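Prurarus Workshop: minutes of the equipment meeting

Held 2026-01-25, a Sunday, that being the only day the big room has working heating and no bookings.

Present: Josiane Leclerc (chair), Kerstin Midtbø (minutes), Dasia team, two from Fliltard by phone until the line dropped.

1. Minutes of the last meeting
Agreed, once the word "final" had been struck from "final budget". The December action on cable trays is carried over for the third time and is starting to feel like a member of the group.

2. Money
Josiane reported that 3,000 was set aside for handling equipment this year. Of that, 903 has gone on the second pair of hand-held grippers and 609 on spare fingers, mounts and postage. Postage was discussed at greater length than the grippers.

Fliltard asked whether the rest could be moved to travel. It could not.

3. Grippers and fingers
Kerstin spoke about work with flat objects. The ribbed black fingers are what we have, and she would like the next order to be more of the same before anyone gets ideas about suction. Large boards are the awkward case: wide, smooth, and with a block on the face that gets in the way of a clean approach. The fingers come in from both sides in a V and have to meet low down on the board.

Dasia asked for a softer finger to try alongside. Josiane said one pair, with a quote in writing, and not a quote remembered from a phone call.

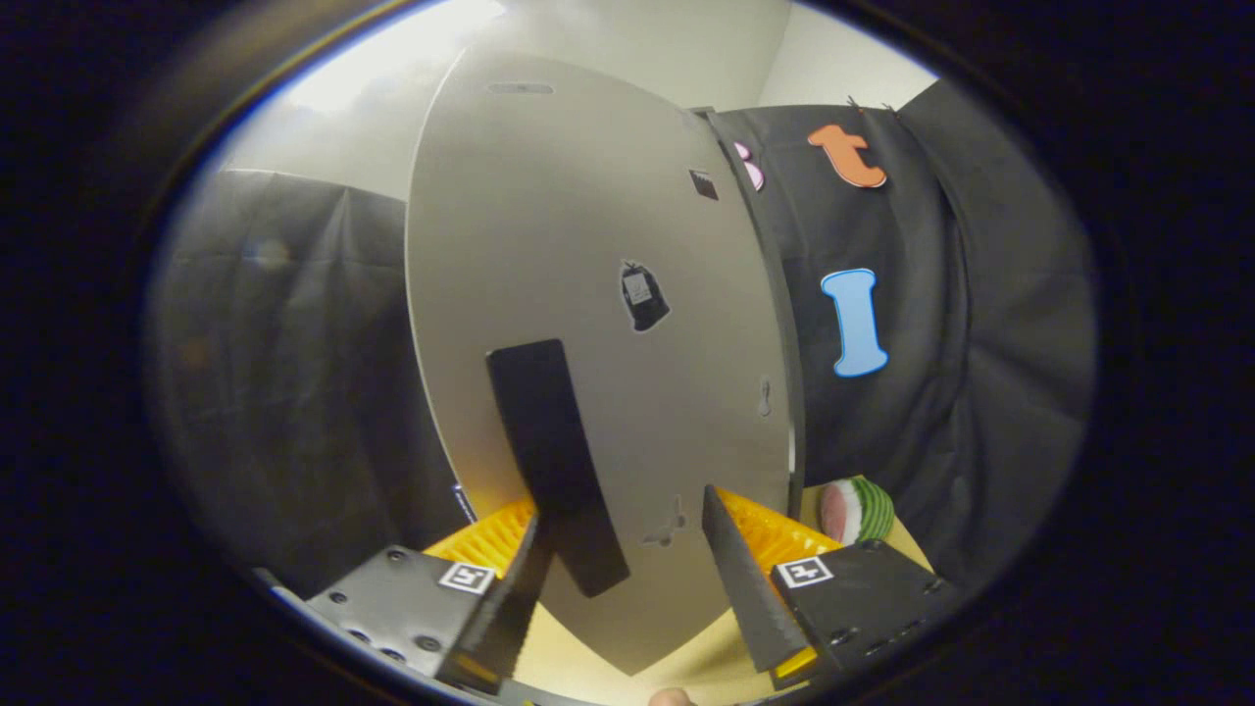
4. Robot arm: buy or hire
Two offers are in. Kristiansen will hire us an arm by the month, with a service visit included. Fliltard would prefer to sell us one and have sent a brochure with a great many sunsets in it. Neither offer covers a table to bolt it to.

Kerstin pointed out that we have not written down what the arm has to lift. A short silence was observed. Agreed to hire first and to look at buying once there is a list of tasks that more than one person has read.

5. Markers and consumables
A new batch of printed square markers is needed, 25 sheets, matt paper only. The glossy ones ordered last time may be used for birthday cards.

6. Actions
Josiane: ask Kristiansen for a price with the table included.
Kerstin: write the task list, with weights. Order the marker sheets.
Dasia: written quote for one pair of soft fingers.
Fliltard: ring back.

7. Any other business
The kettle was raised under equipment and ruled out of order. Its supporters will try again under safety.

Next meeting to be fixed by email when the Kristiansen price arrives.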